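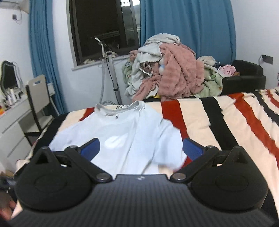

Home Projects Term 2 Reports Gallery Contact

Folding on a Soft Surface: What a Bed Does to a T-shirt

Our group picked laundry for the household tasks unit, and I am so glad we did! Everyone has folded a T-shirt. Hardly anyone we asked could tell us how they do it without stopping to grab one and show us.

We wanted to know how much the surface matters. Most folding guides assume a table, but at my place (and in every share house our group lives in) the clean washing gets dumped on the bed and folded there, usually with a heap of blankets and hoodies shoved up at the pillow end. So we did half our folds on a bed and half on the big table in the Wekeck study room.

Method

We used plain T-shirts, mostly white. Each one was laid flat with the collar at the far end, smoothed with the palm, then folded by the same steps: right side in, left side in, hem up to the collar. We did 50 folds on each surface and gave every finished shirt a neatness score out of 10, using the Lyimo sheet from our earlier towel project with the wording changed a bit.

Results

The table won, but by less than I expected. Of the 100 folds, 81 scored seven or better, and most of the poor ones came off the bed. The trouble nearly always started at the sides. When you press down to smooth one half, the mattress dips and the other half creeps in and wrinkles, so you end up chasing creases back and forth.

A striped blanket was a wonderful accident. Broad bands of colour give you a straight line to check the hem against, and our bed scores went up once we started lining shirts up with a stripe! We tried a plain grey doona cover afterwards and missed the stripes straight away.

White shirts were also harder to judge than coloured ones. A pale print on a white chest barely shows, so we learned to find the centre from the label under the collar.

Things we would change

Scoring took ages. Up to 4 of us argued over a single sleeve one evening in February. Next time I'd have one scorer per session, and I'd add a towel under the shirt on the bed to see if a firmer layer stops the creeping. We would also love to try long sleeves, which we left out completely.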